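소워비 주민 독서 모임 2월 정기 모임 회의록

장소: 소워비 마을회관 2층 작은방
시간: 저녁 7시 시작
참석: 콜린 베인브리지(진행), 폴린 페어클러프, 프레야 파슨스, 라지아 버크, 앨피 호록스(기록)

1. 여는 이야기

비가 꽤 내리는데도 다들 와 주셔서 고마웠습니다. 콜린 님이 생강차를 큰 보온병에 가득 담아 오셨고, 폴린 님이 구운 귀리 과자도 있어서 첫 안건에 들어가기까지 시간이 조금 걸렸습니다(기록자도 두 번 가져다 먹었음을 밝혀 둡니다). 지난 회의록은 고칠 곳 없이 그대로 승인되었습니다. 다만 프레야 님 말씀대로 지난달 책의 번역판 제목이 잘못 적혀 있어, 게시판에 붙인 종이에는 손으로 고쳐 두기로 했습니다.

2. 이달의 책 나눔

이번 달에는 장편 『반도라』를 읽었습니다. 모두 561쪽이라 걱정이 많았는데, 다섯 사람 가운데 세 사람이 끝까지 읽었고 라지아 님은 마지막 장을 남겨 두고 오셨습니다. 결말을 말하지 말아 달라는 부탁이 있어 모두 조심하며 이야기했습니다만, 콜린 님이 등대 장면을 꺼내다가 그만 반쯤 말해 버렸습니다. 라지아 님은 너그럽게 웃으며 어차피 짐작하고 있었다고 하셨습니다.

폴린 님은 앞부분에서 어머니가 편지를 태우는 대목을 두 번 읽었다고 하셨고, 그 대목을 직접 낭독해 주셨습니다. 한참 조용했습니다. 프레야 님은 가운데 항해 부분이 너무 길어 몇 번이나 책을 덮을 뻔했다고 하셨는데, 콜린 님은 오히려 그 지루함이 있어야 항구에 닿을 때 마음이 놓인다고 하셔서 꽤 오래 의견이 오갔습니다. 결론은 나지 않았고 굳이 낼 필요도 없다고들 하셨습니다.

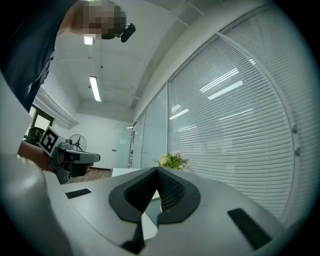
3. 헌책 나눔 장터

올봄 장터에 내놓을 책이 거의 62권 모였습니다. 대부분 소설이고 요리책과 정원 책이 조금 섞여 있습니다. 라지아 님이 어린이책이 너무 적다고 걱정하셔서, 드레스튜던트 학습방에 안 보는 그림책이 있는지 여쭤보기로 했습니다. 연락은 라지아 님이 맡으셨습니다.

값은 작년처럼 정하지 않고 모금함에 넣고 싶은 만큼 넣으시게 하자는 의견이 많았습니다. 콜린 님은 두꺼운 양장본만이라도 값을 붙이자고 하셨으나, 이야기를 나눈 끝에 작년 방식으로 하기로 했습니다. 모인 돈은 큰글자책을 사는 데 씁니다. 책을 나를 상자는 린디어 빵집에서 빌려주시기로 했으니, 지나가다 들르시는 분은 고맙다는 인사를 꼭 전해 주세요.

4. 다음 책 고르기

후보는 세 가지였습니다. 프레야 님은 단편집을, 폴린 님은 산골 우체부의 회고록을, 앨피는 오래된 추리소설을 추천했습니다. 긴 책을 막 읽고 난 뒤라 짧은 것이 좋겠다는 분위기여서 단편집으로 정했습니다. 모두 8편인데, 다 못 읽더라도 마음에 든 한 편만 골라 오시면 됩니다. 회고록은 여름에 읽기로 하고 목록에 올려 두었습니다.

5. 그 밖의 이야기

작은방 난방이 늦게 들어와 처음 반 시간은 외투를 입고 있었습니다. 폴린 님이 회관 사무실에 조금 일찍 켜 달라고 말씀해 주시기로 했습니다. 새로 오고 싶다는 이웃이 계시다고 하니 다음 모임에는 의자를 넉넉히 꺼내 놓겠습니다. 프레야 님의 초록색 우산은 현관 우산꽂이에 그대로 있습니다.

맡은 일
라지아: 학습방에 그림책 문의
폴린: 난방 시간 부탁
콜린: 장터 안내문 초안
앨피: 단편집 도서관 예약, 회의록 게시

모임은 저녁 9시 조금 넘어 마쳤고, 다음 모임의 차와 과자는 프레야 님이 준비하십니다.

기록: 앨피 호록스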